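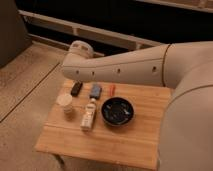

Re: Teaching by hand, small objects

From: Debora Tedesco
To: Varkis users list
Date: Tue 7 August

Nobuhle Ntuli wrote:
> We are guiding the arm by hand for the pick demos. With things
> standing close together the bottle gets knocked when we come in
> from the side. Do you record the approach or only the grasp?
> We have 17 demos so far and I don't want to redo them all.

Record both. Stop with the wrist over the object and the tool pointing down, let go of the arm, then start the descent as a second segment. You can keep your 17 and cut out the sideways part in Prikudlow.

For small black items on a table like this one I would switch to remote control for the last stretch. Hands on the wrist push it off line. We did 76 demos by hand at Windar and threw out about half for that reason.

Leave the bottle on its side and the ashtray where it is. If you clear them away for teaching, the arm won't learn to go over them.

Set the speed limit to 4 before you start. Nepia resets it at every login.

Debora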